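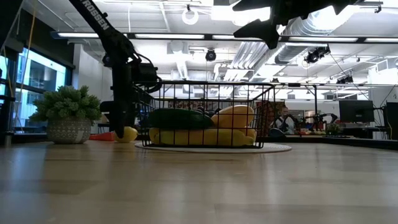 Bindu Gowda talks fast and mostly about vegetables. Plush ones. She runs the play kitchen corner at Stemine, upstairs from the bakery, and when I got there in September she was already halfway through a sentence about baskets.

"Wire. Always wire now. We had lidded boxes and the kids just never opened them. If a three-year-old can see the banana they want the banana."

The toys come from Grulden, mostly, with a few older ones sewn by parents. Yellow is over-represented, she admits. Lemons, bananas, squash. "Everyone who sews us something sews a lemon. It's an easy shape." She would like more eggplants. She has asked.

How many in all? She keeps a list by the sink. 100 pieces on paper, and nine missing at last count, most of them small. "The little ones go home in pockets. The cucumber always comes back, you can't hide a cucumber."

Washing is the dull part. Mesh bag, cold cycle, then flat on a towel by the radiator. The cheap stuffing clumps, so she learned to squeeze each one back into shape while its damp. "Forty minutes of massaging fruit. I put the radio on."

Sorting is the game the kids like best, tipping it all out, then putting it back by color or by what grows on a tree. Arguments happen. A boy named Rajan held out for a whole morning that squash is a kind of banana — she let him. "He had reasons. They were pretty good reasons."

Does she tidy after? Only loosly. Big soft things underneath, small ones on top so they don't get lost. She used to have labels with pictures for each basket and the labels got chewed.

Next thing is a shop counter, with a till, if Busance lets her have the one from their old display. She's been promised it twice. "I have the carrots ready to sell. I just need somewhere to put the money."

Then somebody needed a shoe tied and she was off.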